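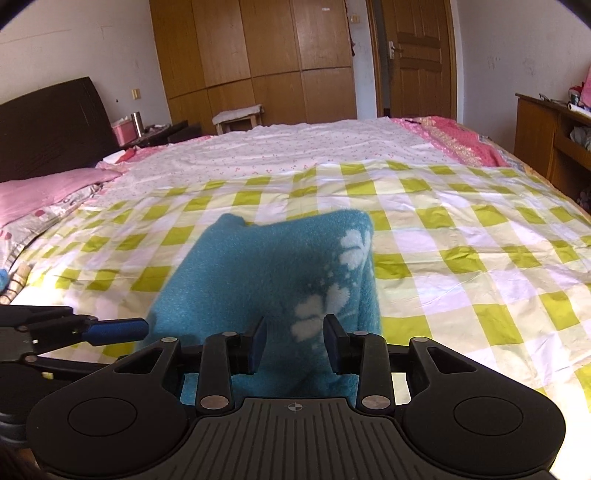
# The Jurkico fleece towel, blue with white flowers

Updated Jul 18, 2018

I've had so many messages about these that I thought they'd better have a page of their own! The Jurkico is the towel I reach for first at home, and it's been in the shop here in Tremville long enough now that I feel I know its habits.

It's turquoise blue, a proper cheerful turquoise, with white flowers and leaves on it. The flowers aren't spread evenly like wallpaper, so how you fold it makes a big difference to what you see. Fold it one way and you get a great big blossom on top, fold it another and it's mostly plain blue with a few petals (I like the blossom, my sister likes the plain, we don't discuss it).

**What it's like to use**

Soft and fuzzy, very much a fleece and quite unlike the loopy cotton sort. It dries hair beautifully and it dries itself quickly on the line. For mopping up a whole bath's worth of water I'd still use cotton – fleece likes to be patted on, so don't rub. It's also lovely over your knees in the evening, and I know at least one that has become a cat's property.

**Folding and storing**

I do mine on the bed, straight on top of the checked sheet, as the squares help me get the edges straight. Long sides in first, then in half, then in half again. Fleece is bouncy and won't lie as flat as cotton, so don't pile them too high or the whole lot slides off the shelf. If you're short of room, roll them and stand them in a basket.

**Washing**

- Wash before first use, on its own or with other blues
- Cool wash, not much powder
- No fabric softener, it makes the fleece go slick
- Line dry, and keep the iron well away

**Sizes and price**

| Size | Price |
|---|---|
| Hand | 190 |
| Pair of hand towels | 350 |

Postage is free if you order 15 or more, or if your basket comes to over 2000. Smaller parcels go out with Hudec and usually take 2 days.

The bath size is sold out and the next lot is due in October. If you'd like one kept back, write to Zdislava Sýkora at the shop and say which size you're after. The Fekeck bath mats are on their own page.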